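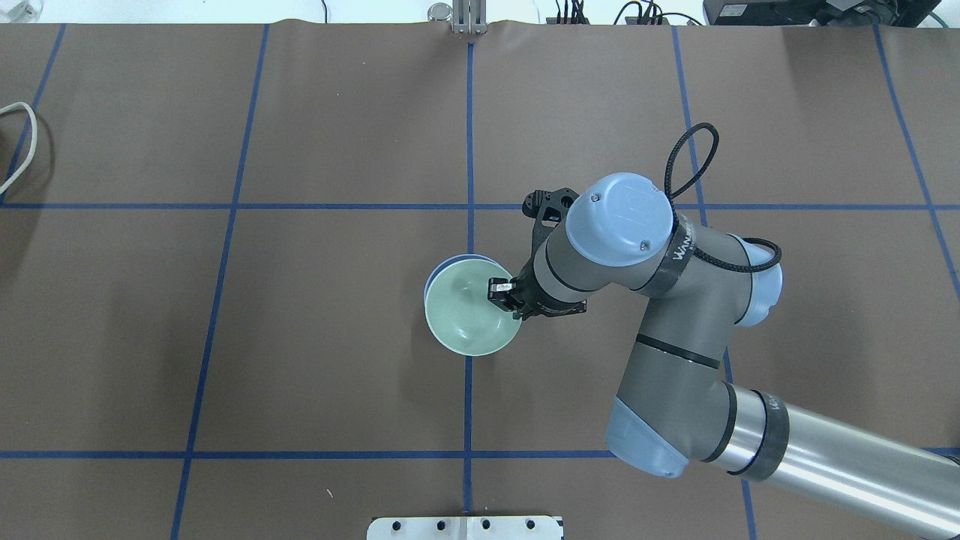 台所道具のお引っ越しギャラリー

4/20/21

こんにちは、台所道具がとにかく好きで、気がつくと器と鍋の話ばかりしているブログです。今回は写真が少なめ、おしゃべり多めのギャラリーになります。テーマは「クラフト紙と青いテープで、器と鍋の居場所を決める」。前から一度やってみたかったんですよね、これ!

きっかけは去年の11月でした。食器棚を小さいものに替えることになって、寸法だけ見て「入る入る」と思っていたら、ぜんぜん入らない。小鉢の上に鍋のふた、その上にまた小鉢、という恐ろしい積み方をして、朝からガチャガチャやるはめになりました。それで今度こそ、しまう前に広い台の上で並べてみようと決めたわけです。

茶色いクラフト紙を台に広げて、青いマスキングテープで四角く区切る。やり方はそれだけです。紙はLerkwoodの通販で買ったロールで、お値段は1547円。長さがたっぷりあるので、失敗してもまだまだ使えます(貧乏性なので、使い終わった紙もたたんで取っておくんですけど)。紙に細かいしわが寄るのは、もう気にしないことにしました。最初はぴしっとさせたくて何度も引っぱっていたのに、引っぱると今度は別のところにしわができるんです。きりがない!

テープの線も、ちょっとななめになるところがあります。定規を当てればいいのに、つい目分量で貼ってしまう性格で……。でも器を置くための区切りなら、これで十分でした。マス目が大きめなのもよかったところで、小さく区切ると鍋がはみ出すんですよ。前に家の机で試したときは細かくしすぎて、フライパンがマスを三つもまたいでしまい、区切った意味がなくなりました。

主役のひとつは緑の小さな器。こういう淡い緑って、何を盛ってもおいしそうに見えませんか。ほうれん草のおひたしだと色が近すぎるかなと思いきや、これが案外いいんです。冷ややっこ、ゆでたまご、いちご三粒。わたしはうちの緑の小鉢に、朝のヨーグルトを入れることがいちばん多いです。Skirkuraの春の市で似た色のものを見つけたときは、値札の519円を二度見して、そのまま抱えてレジに行きました。

小鉢の置き場所は、手前か真ん中の、手を伸ばしてすぐ届くところがおすすめです。毎日使うものを奥にやると、結局出しっぱなしになるので(経験者は語る)。

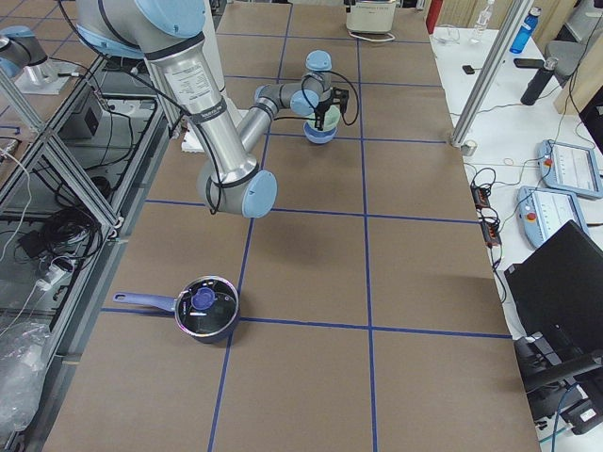

鍋のほうは、持ち手の向きまで考えて置くのが今回の収穫でした。丸い部分だけ見て「ここでいいや」と決めると、長い持ち手が隣の場所にずいっと入りこむんですよね。ラベンダーがかった青の持ち手に、つまみも青いガラスのふた。ふちは銀色で、この組み合わせがもう、わたしの好みのど真ん中です。持ち手を台の外側に向けておけば、隣のマスが丸ごと空きます。棚の中でも同じで、持ち手を扉のほうに向けたら、取り出すのがぐんと楽になりました。

ガラスのふたは中が見えて便利なのに、しまうとなると意外に場所を取ります。うちではBodanceのふた立てに立てた時期もありましたが、つまみがひっかかって毎回いらいらするのでやめました。今は鍋にのせたまま。重ねられないぶん、上の棚板を一段あげて、すきまを多めに取っています。Kuhlmannの古い棚なので、棚板を動かすだけでひと苦労でしたけど!

小鉢と鍋のあいだは、思いきって空けておくのが好きです。ぎゅうぎゅうに詰めた棚って、ひとつ出すたびにどこかがぶつかるでしょう。何も置かないマスがあると、もったいないと思う反面、そこにあとからお客さま用の湯のみが来たりするんです。

次回はカトラリーの引き出し編の予定です。さじとフォークがごちゃ混ぜのままなので、まずはテープを買い足してきます。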